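How to Sort and Store Small Jewelry

Posted by Hashini Mridha on Nov 19, 2020

My grandmother kept all of her pins and clips in one biscuit tin, and every time we had a wedding to go to, the whole family would sit down and untangle it together. I loved those afternoons, but I can't say I loved being stuck in the thumb! So when her pieces came to me last May, I promised myself I'd find them a better home, and I've been fussing over the method ever since.

Start with a big, clear surface in a pale color. A plain white tabletop is lovely for this because gold tones show up right away, and so do any little pearls that have worked themselves free. Put the box you plan to use at the far side of the table, where your sleeves won't catch it, and set out your pieces one at a time — please don't tip the whole lot out at once, however tempting it is.

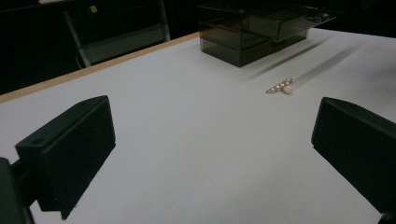
Now pick up each piece by its metal part and give it a slow look. Run a fingertip along any row of small stones to feel for one that wobbles. If there's a larger pearl at the end, hold it gently and see whether it turns. Anything loose goes in an envelope with a note on it, and it stays there until you have time for a proper repair.

Next comes a wipe with a soft, dry cloth. Pearls don't care for harsh cleaners, so I leave the sprays in the cupboard and just take my time.

When you're ready to put things away, lay a piece of felt in the bottom of the box. Long, slim pieces go in first, side by side and all facing the same way, with a folded strip of felt between neighbors so they can't rub. Close every clasp before it goes in (I forget this myself, and then I'm back to sore thumbs).

Keep the box out of direct sun and away from the bathroom. Mine lives on the bedroom shelf, next to the old biscuit tin, which now holds buttons.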